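Subject: Re: Episode quota for the simulated shelf task

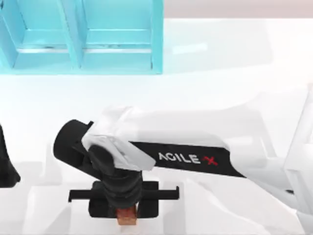 The collection of simulated demonstrations for the shelf placement task will continue under the Nemenlow protocol until the end of September, and the quota remains at 600 accepted episodes. Contributors have asked which part of an episode is most in need of variety, and the working group's view is that it is the carry, between the grasp and the approach to the shelf. The gripper should keep the block beneath it while the arm is still well out over the white surface, with the blue shelving unit on the far side, and operators should vary the height and direction of the path from there. At present too many episodes follow the same line.

On 2 September-intake batches Lorcan Moriarty wrote:

> Dear all,
> Having gone through the first two batches from Torbridge, I should
> like clarification on three matters before we submit any more.
> (a) Are episodes in which the block is dropped and picked up again
> to be kept or discarded?
> (b) May the operator pause during the carry? Several of ours do so
> in order to check the second camera view.
> (c) Is the lighting to be left at the default setting? Kamrul finds
> it very bright and would prefer to lower it.
> Regards,
> Lorcan

(a) Dropped blocks. Please keep these episodes, provided that the block is recovered within 30 seconds and the task is then completed. They should be marked "recovery" in the notes field and uploaded to the separate Puro folder. Recovery episodes do not count towards the quota.

(b) Pauses. A pause of up to 2 seconds is acceptable. Longer pauses teach the policy to stand still, as was seen in the spring training run, and such episodes will be returned to the site for repetition — trimming after the event is not permitted, as it breaks the timing of the joint records.

(c) Lighting. The default is to be used for all episodes counted towards the quota. Sumaiya Gazi is preparing a set of lighting changes that will be applied at replay, and sites need not make their own. If Kamrul Wijesinghe would send her his preferred values, she will consider them for that set.

Sites are also reminded that the block's starting position must be drawn from the supplied list and must not be chosen by hand. Every operator should record 5 practice episodes before the first counted one, and these should be deleted locally.

Questions about uploads should be addressed to Charmaine Matlala. The next call is on Sunday at the usual time, for the benefit of those travelling on the Monday.

Nimal Barua
Data Collection Working Group, Sivakumar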